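Section 4: Setting Up and Caring for Your Bamboo Cutting Board

Lulum Kitchen Guide, written for Lulum by Deisy Echeverri
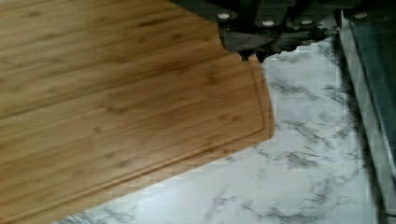 If you have come straight to this section because dinner is waiting, I understand completely, but do give the board its first oiling before you put a knife to it. It takes a few minutes of work and one night of patience, and a board that starts out well oiled is so much easier to live with later on. Sections 2 and 3 (knives and the sharpening block) can wait until tomorrow.

These instructions are for the Tesia board, item 3269, which is the bamboo one with the groove running near its edge. If you have the smaller Yupanqui board, the oiling is the same, but it has no groove, so you can skip anything below that talks about one.

4.1 Before first use

1. Take off all the paper and the little cardboard corners. Peel the sticker slowly, starting from one corner. If it leaves glue behind, rub the spot with a few drops of cooking oil on a paper towel, then wipe it clean.

2. Wash both sides by hand with warm water and a small squirt of dish soap. Use a soft sponge. Wash one side and then the other right away, so that both faces get wet for about the same length of time.

3. Rinse, dry with a towel, and stand the board on its long edge with air on both sides. Leave it for 6 hours.

4. Run your palm lightly over the surface. Washing can raise the fibers a little and make the board feel fuzzy. If it does, go over it with 300 grit sandpaper, always along the grain and never across it, then wipe off the dust with a barely damp cloth and let it dry again.

5. Pour a spoonful of food-grade mineral oil in the middle and spread it with a clean cotton cloth. Do the other face as well, and then the edges, which drink up more than you would expect.

6. Wrap one layer of the cloth over your fingertip and work some oil along the groove. Take your time in the turns, where oil likes to puddle.

7. Leave the board to soak for 12 hours. Overnight is ideal. In the morning, wipe off whatever is left on the surface and buff it with a dry cloth until it no longer feels greasy.

Note: Please don't use olive oil or sunflower oil for the soaking step. They turn sticky and begin to smell after a while. (The few drops for the sticker in step 1 are fine, as you will be washing the board right afterward!)

4.2 Choosing a spot on the counter

1. Wipe the counter first and dry it. Crumbs under a board make it rock, and on a stone or marble-patterned surface a bit of grit can leave scratches that you will notice every time the morning light comes in.

2. Lay a damp dishcloth or a thin rubber mat flat on the counter, a little smaller than the board.

3. Set the board on top and press down on each corner in turn. If one of them lifts, smooth out the cloth and try again.

4. Angle the board however suits your arm. Plenty of people line it up square with the counter out of habit and then stand there with a bent wrist. Blagoje Spahić, who tested our boards through a whole December of holiday cooking, turns his on a slant and says his shoulder thanks him for it.

Caution: Take the damp cloth away when you finish. A board left sitting on a wet cloth takes in water from underneath and may warp.

4.3 Using the groove

The groove catches juice from tomatoes, melon, roast chicken and so on. It is fairly shallow, so with a big roast you will want to stop now and then.

1. Put the food in the middle of the board and leave some bare space all the way around.

2. When the groove starts to fill, soak up the liquid with a folded paper towel, or spoon it into your gravy.

3. If you would like to pour it off, move the food to a plate first, and tip the board slowly over the sink or a bowl with one corner pointing down.

Caution: Never carry the board with a full groove and a knife lying on it. Put the knife down somewhere safe first.

4.4 Everyday cleaning

1. Scrape off the scraps, then wash both sides by hand. A soft toothbrush is lovely for the groove.

2. After raw meat or fish, wash with hot, soapy water straight away, before anything else touches the board.

3. For onion or garlic smells, sprinkle on some coarse salt, rub it around with half a lemon, and rinse well.

4. Dry with a towel and stand the board on edge until it is fully dry.

Caution: No dishwasher, no soaking in the sink, and no leaning it against a warm oven. Any of these can open up the seams between the bamboo strips.

4.5 When to oil again

Flick a few drops of water onto the clean, dry board. If they sit up in beads, it is happy as it is. If they sink in and leave dark spots, let it dry and repeat steps 5 to 7 of 4.1. Lulum's Illix board wax can go on after the oil if you like a silkier feel, and the directions for it are in Section 5.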